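Sturnmont Veterans' Council
Minutes of the February meeting

The meeting was called to order at 6:35 p.m. in the upstairs room at Radwan Hall. Bleddyn Llewellyn presided. A quorum was present. The January minutes were approved with one correction: the speaker's rank should read lieutenant colonel, retired.

1. Change of command at the Sturnmont garrison

The chair reported on his meeting with the garrison office. The outgoing commander leaves at the end of the month after three years in the post. The new commander comes from a logistics brigade and has not served at Sturnmont before. The ceremony will be held on the parade field at 10 a.m., with the drill hall as the bad weather site.

The council has been given 67 seats. Members asked whether spouses count toward that number. The chair said they do. Names must reach the garrison office two weeks ahead, and everyone on the list will need photo ID at the gate. No bags will be allowed past the checkpoint.

A member asked that the council's colors be carried in the procession, as they were at the last ceremony. The chair will put this in writing. The garrison has said only that the order of march is not settled.

Motion to send a letter of thanks to the outgoing commander and a letter of welcome to the new one. Seconded and carried.
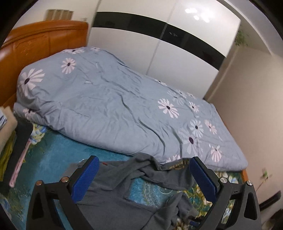 2. Family housing on post

The garrison housing office has released its winter figures. There are 946 family units on post, and 178 are closed for repair, most of them in the Gulleo section. The work there covers heating lines and roofs. The first units are due to reopen in May.

Two members said families had been told different things about the allowance they receive while living off post. The chair asked that anyone with a written notice bring a copy to the next meeting so that the wording can be compared. He will ask for the new commander to take the matter up early.

There was a longer discussion of whether the council should make a public statement. Some members felt it should wait until the new commander has been in place for a month. Others said the families had waited since the fall. Motion to issue a statement now failed, 9 to 14. The item stays on the agenda for March.

3. Money

The general account stands at $3,774. The hall rental for the spring has been paid. The bill for the wreath order has not come in.

The council agreed to pay for one chartered bus to the ceremony for members who do not drive. It will leave from the Sasutero Street lot at 8:45 a.m. and return after the reception. Sign-up is by phone or on the sheet by the door.

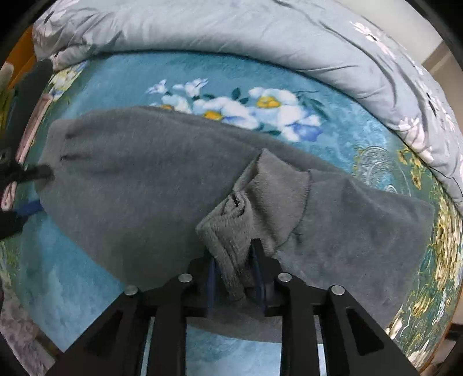 Members who also plan to attend the reception should mark the second column on the same sheet. The reception is in the officers' dining room and ends at 1 p.m. The bus will not wait past 1:20.

4. Records office hours

The records help desk will be open two mornings a week instead of three through April. Requests for discharge papers are taking up to six weeks. Members were reminded to send copies and keep their originals.

5. Other business

A request from the high school for two speakers on military service was read. Three members offered. The chair will pass their names along.

The parking lot gate at Radwan Hall is now locked at 9:30 p.m. Cars left inside cannot be moved until morning.

Actions

Llewellyn: letters to both commanders; written request on the colors; follow-up with the housing office.
Secretary: seat list to the garrison office; bus booking.
All members: copies of any allowance notices.

The meeting adjourned at 8:10 p.m. The March meeting will be in the same room at 6:30 p.m.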